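Home help board > Heating and plumbing

Kitchen radiator knocks when the heating comes on

Costel Delić
Posted 21/03/2018

We moved into a 1947 semi last year and one radiator in the kitchen makes a knocking noise every morning. It starts a few minutes after the boiler fires, goes on for a while, then stops. It does it again in the evening when the heating goes off, but quieter. None of the other radiators do it.

What I have tried so far: I bled it and got a little air the first time and none after that. I turned the lockshield valve down a quarter turn and it made no difference. The pressure on the boiler is where the manual says it should be. The pipes to this radiator come up through the floorboards, and the previous owners put a new floor over the top, so I can't see much of them.

The radiator is a Griklow double panel, hung on 2 brackets. The thermostatic valve is a Skiltanden. I don't know how old either of them is.

Is this something I can sort out myself, or do I need a plumber? I don't mind lifting a board but I would like to know where to start before I cut into the floor.

hallway_pete

Probably air. Bleed it again with the pump off. Ours did the same and it went away after a week.

Marsh End

I don't think it is air. Air tends to gurgle or hiss, and you say you got none the second time. A knock that comes as the system warms up and again as it cools down is nearly always pipe moving against wood. Copper gets longer when it heats. If it is held tight where it passes through a joist or a board, it sticks, then slips, and each slip is a tick or a knock.

Start at the holes where the pipes come through the floor. If the new floor has been laid tight against the copper, that may be all it is. Take off the pipe collars if there are any and see whether you can slide a bit of thin card all the way round each pipe. If you can't, open the hole up slightly with a round file. Felt pipe wrap or a short length of split plastic sleeve will stop it touching again. Put the collars back afterwards and nobody will see it.

If the holes are clear, look at the brackets. Lift the radiator a few millimetres with the heating off and cold — get someone to help with a double panel — and check whether the plastic inserts are still in the hooks. Older ones go brittle and drop out, and then you have metal on metal. A pack of new inserts costs very little.

After that it is floorboards, I'm afraid. Listen with the heating coming on and your ear near the floor, and mark the loudest place with tape. The usual culprit is a notch in a joist that was cut too narrow for two pipes, so they rub against each other as well as the wood.

One other thing. Check that the thermostatic valve isn't on the wrong pipe. Some older valves only like the water going through in one direction and they hammer if it goes the other way. It is a faster, heavier noise than the one you describe, so leave it until last. The arrow on the valve body should match the flow. The flow pipe is the one that gets hot first.

bo5

Agree with Marsh End about the pipes. I had the same noise in the back bedroom and it was a joist notch with a nail beside it. I pulled the nail, put felt under both pipes and it has been quiet since May.
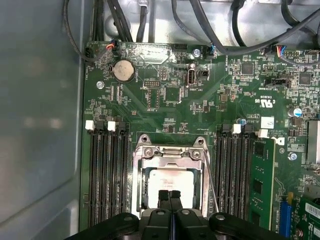
For the valve, don't force the head off if it is stiff. Turn it to the highest number first, which takes the load off the pin, and then undo the collar by hand. I broke a Bošković one by going at it with grips while it was shut. It is the same idea as the processor socket on a computer board, where there is a metal plate over the chip and a thin lever down the side of it: you release the lever before you try to lift anything. Once the head is off, press the pin gently. It should spring back. If it stays down the valve is stuck and may want replacing, and for that you would need to drain the radiator.

I used Iketeck felt, 9 mm wide, sticky on one side. Any make will do.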